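Kurnano build: your questions

I've been building Kurnano, my pair of hand-held grippers, at the Taltton shared workshop for a while now, and the same questions keep landing in my inbox (lovely, keep them coming!), so I've put my replies on one page.

What does it do?
I hold one gripper in each hand and do ordinary tidying jobs with them. Later on an arm should copy what I did, or that's the plan anyway.

How long have you been at it?
I started in August, mostly evenings, and I'm on version 5 of the jaws. Version 4 snapped. We don't talk about version 3.

Where did the parts come from?
The motors are from Lavico, the cables came out of a Bachmann box somebody left on the free shelf, and I cut the rest on the workshop machines – badly at first!

Which jobs are you trying now?
Shoes and slippers, mainly. Soft things are a pain because they slide about, so I clip a board down and work on top of that.

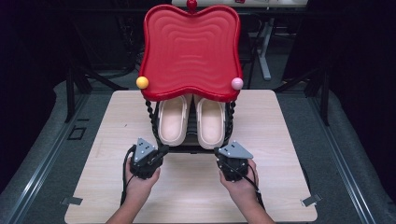 How many practice runs do you need for one job?
I'm aiming for 1,000, and on a good evening I get through some 12 before my wrists complain.

Can I have the drawings?
Sure, drop me a line and I'll send the lot, scribbles included.

Last updated 16/02/2020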